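How to clean a floor that is two floors

Filed under: Floors, Skirting, Regrets

Our ground floor was laid by somebody who got as far as the kitchen and changed their mind. You walk along perfectly good wooden boards, there is a line, and then you are on tile. It looks smart. It also means that any one method of cleaning the floor is wrong for half of it.

I have now done this often enough, and badly enough, to write it down. It takes me most of a morning with the radio on. Mircea Surdu, who lived here with us for a winter and had opinions, could do it in less, but he didn't do the edges.

What you'll need

A vacuum cleaner with a hard floor head, or a soft broom
A flat mop with at least two washable pads
Two buckets
Wood floor cleaner (I use the Clomstead one, diluted)
Ordinary mild washing-up liquid for the tile
An old toothbrush
A wooden skewer or a blunt plastic scraper
Dry cloths, more than you think

Leave the steam mop in the cupboard. I know it was expensive. Ours was too.

Step 1. Clear it properly

Chairs up, rugs out, shoes wherever shoes go in your house. Moving a stool to the left, mopping where it was and moving it back again is how you get a clean floor with four small rings on it.

Step 2. Skirting first

Dust falls. I spent years doing the skirting last and then wondering about the grey fluff on my clean boards. Run the brush attachment along the top, then wipe with a cloth that has been wrung out until it complains. Dark skirting shows dust and pale skirting shows everything else, so there's no winning that one.

Do the corners with the toothbrush. If you have little blocks where the skirting turns or stops, go round all the sides of each. They collect a sort of felt.

Step 3. Vacuum in the direction of the boards

Going across them skips over the joints and leaves the grit sitting there, ready to be rubbed in by the mop. On the tile it doesn't matter which way you go. Turn the beater bar off if you have one.

Step 4. The join

This is the bit everybody forgets, me included, until Tudur Sayce knelt down to tie his lace, looked along ours and said "Oh dear" in a voice I can still hear.

Where tile meets wood there is usually a slight difference in level, and everything that blows through the house comes to rest against it. Crumbs, mostly. Once a whole lentil, which had been mopped so many times it had a shine.

Draw the skewer along the line slowly, at a shallow angle, and vacuum up what comes out. Don't dig. If there's a flexible filler in the joint you want it to stay there. I dug, and then had to buy a tube of Gidholm sealant to put back what I'd taken out. Finish with a damp toothbrush and dry it straight away.

Step 5. Wood before tile

Mix the wood cleaner in the first bucket according to the bottle. Dip the pad, wring it, and then wring it again. You want it damp enough to leave a mark that vanishes in a minute or so. If you can see a puddle, you've gone too far, and should be on your knees with a cloth by now.

Start at the far end and work backwards, with the grain, a few boards at a time. Stop a hand's width short of the join and do that last strip by hand.

If your boards have a shine to them, go and stand at the other end and crouch. Smears hide from above. Low light from a window finds them all, and so will your mother-in-law.

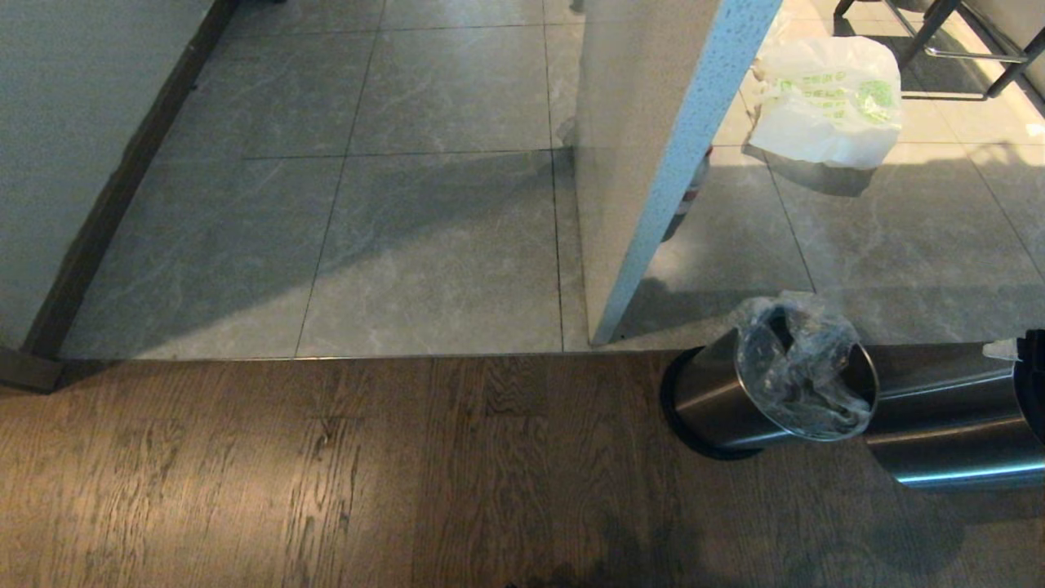
Let the wood dry completely before you start on the tile, or you'll be carrying water back across it on your socks. I make tea at this point. The official drying time on my bottle is shorter than a cup of tea, but I don't see why that should affect anything.

Step 6. Tile

Second bucket, fresh pad, warm water and a very small squirt of washing-up liquid. People overdo the squirt. Too much leaves a film, the film catches dirt, and by the weekend you have footprints.

Stay off vinegar unless you know for certain what your tiles are made of. Plenty of tiles are made to look like stone and won't mind, but real marble will, and it will show you.

Mop away from the wood, never towards it. Push the first pass back from the join so the water has no chance to run down into it. Then rinse with clean water and buff dry.

Step 7. Grout

Only if you must. Toothbrush, a paste of bicarbonate of soda and water, one line at a time. I do the stretch by the counter and the one in the doorway, and the rest can wait until March.

How often?

Vacuum whenever you feel it underfoot. Damp mop the wood every couple of weeks, the tile when it needs it. The join I do monthly, or when Tudur is coming.

Put the rugs back when everything is dry, undersides shaken out first.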